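Reference > Software > Robot simulation > Scene kits
By Niamh McGrath, last revised August
Filed under: Commercial simulation products

Flurine

Flurine is a commercial kit of simulated household rooms used to train and test robot arms on pick-up and put-away tasks. It is developed and sold by Flumolora, a small software firm, and is licensed by the seat or by the site. The kit supplies furnished rooms, a library of small objects to be handled, a set of ready-made tasks, and a scoring tool. It does not include a physics engine of its own and runs on top of a simulator that the customer already has.

The product is mostly used by research labs and by companies that want to try a control program on many home layouts before moving to real hardware.

History

Flurine began as an in-house tool at Flumolora, where it was used to check grasping code for a client in the furniture trade. The early version had a single living room and a short list of objects. When the client's contract ended, the firm kept the rooms and rebuilt them as a product.

The first public release offered kitchens and living rooms only. Bedrooms, hallways and laundry areas were added in the second release, along with soft seating. Before that, sofas and armchairs were treated as hard blocks with a cloth texture, a shortcut that drew complaints from users whose programs did well in Flurine and poorly on real cushions.

The current release is the third. It changed the way object files are stored, and tasks written for the second release have to be converted with a separate script.

Contents of the kit

The standard edition contains 279 room layouts and 743 small objects. Layouts are built from a shared stock of furniture, so the same table or lamp can turn up in several rooms in a different color or position. Wall colors, floor finishes and light levels can be set by the user or drawn at random at the start of each run.

Objects are sorted by shape and by how hard they are to grip. The easiest group holds boxes and blocks. The hardest group holds thin, flat or uneven items such as pegs, knobs, keys and spoons. Each object file lists its weight, its friction value and one or more suggested grasp points, which can be hidden from the program being tested.

Models for several common arms are supported through add-on files, with parallel two-finger grippers handled best. Suction tools can be loaded but are not scored. Multi-finger hands are not supported.

Tasks and scoring

A Flurine task consists of a room, a starting pose for the arm, a target object and a goal. Goals are written as short plain sentences, for instance "pick up the white knob" or "move the cup to the shelf," and can be passed to programs that accept written commands. Every run is limited to a set number of steps.

Scoring is automatic. A pick-up counts as a success when the object has been lifted clear and held for 20 frames. Drops, collisions with furniture and runs that time out are logged separately. The log can be replayed from any camera position, including ones the program under test did not use.

Soft-seat tasks

The soft-seat tasks are the part of the kit most often discussed by users. They place a small target on a sofa, armchair or bed, usually near a pillow or blanket, and ask the arm to pick it up. The arm has to come down close to the seat without pressing the fingers far into it, and large furniture limits the directions it can come from.

Lighting is a second difficulty. Many of these tasks use low light and dark upholstery – a setting that suits pale targets but makes the edge of the seat hard for a camera to find. Flumolora recommends testing in both dim and bright versions of the same room. In the dim purple-sofa layout, a white peg-shaped object lies on the seat below and to the right of a brighter purple pillow, with the open gripper of a Franka arm over the edge of the seat close by.

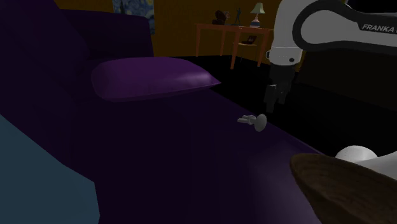
Licensing and support

Flurine is sold on a yearly license. A single seat covers one user and one machine, while a site license covers a whole lab or department. Schools and universities pay a reduced rate and receive the same rooms and objects, but without phone support. A trial edition with 18 layouts is free and does not expire.

Custom rooms can be ordered from floor plans. This work is handled by Valdovinos, a modeling studio that also built most of the furniture in the third release. Delivery takes several weeks, and the customer may choose to keep the room private.

Reception

Reviews have generally praised the range of rooms and the replay tool. The most common criticism concerns cloth: blankets and loose covers are still simplified, and they tend to slide as a single sheet when touched. Some users have also found the conversion script unreliable with older tasks that contain more than one target.

Pledness, a rival kit, has fewer rooms but a more detailed cloth model, and the two are sometimes used side by side. Results from one cannot be compared directly with results from the other, as Pledness counts a grasp as successful once the fingers close on the object, before any lift.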